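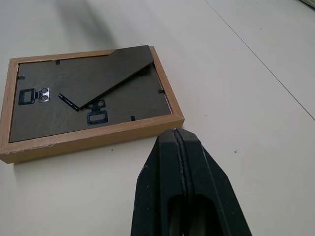

I've had the same picture frames since my first apartment, and until this month I had never paid much attention to the backs of them. You put the photo in, you bend the tabs down, you hang it up. Then we moved to Jitthorpe in May and the hallway turned out to be narrower than the old one, so everything that used to hang sideways has to hang upright.

Frames with two hangers make this easy. One is for landscape and one is for portrait, and all you do is move the picture to the other nail. The cheap ones I bought from Ojo years ago have a single hanger, and for those I had to buy a pack of sawtooth hangers and put them on myself. The pack was from Pillell and came with 2 sizes. The small ones are fine for anything you can lift with one hand.

I work with the frame face down on a clean table. If the table has grit on it you will scratch the front, so wipe it first. Bend the tabs up only as far as you need to. They're thin metal on most frames and they snap after enough bending. I lost one on the big frame from the bedroom and the backing still holds, but I wouldn't want to lose another.

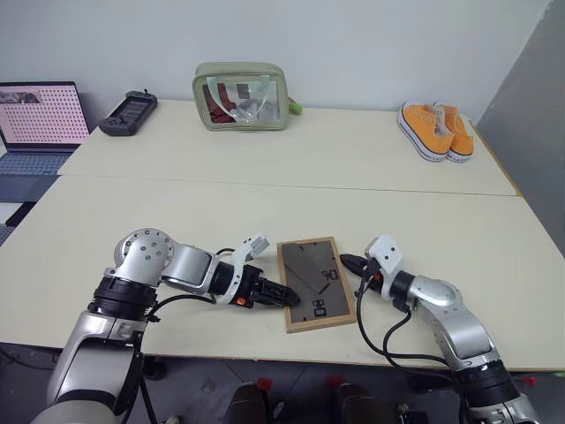

Light brown wood is what I keep going back to. I tried black frames in the old place and they showed every bit of dust. The wood gets scuffed at the corners when you move, and mine did. My neighbor Sandamali Begum told me to rub a walnut on the pale spots. I tried it on one corner and it helped a little. A wax stick from the hardware store would probably do better, but I haven't bought one.

The print that took the longest was the Climatport one, because the mat had slipped and I had to open it twice. It's back together now and hanging by the bathroom door. Three more are leaning against the wall in the hall. Two need new hangers and the other one needs glass, so that one can wait until I get to the store.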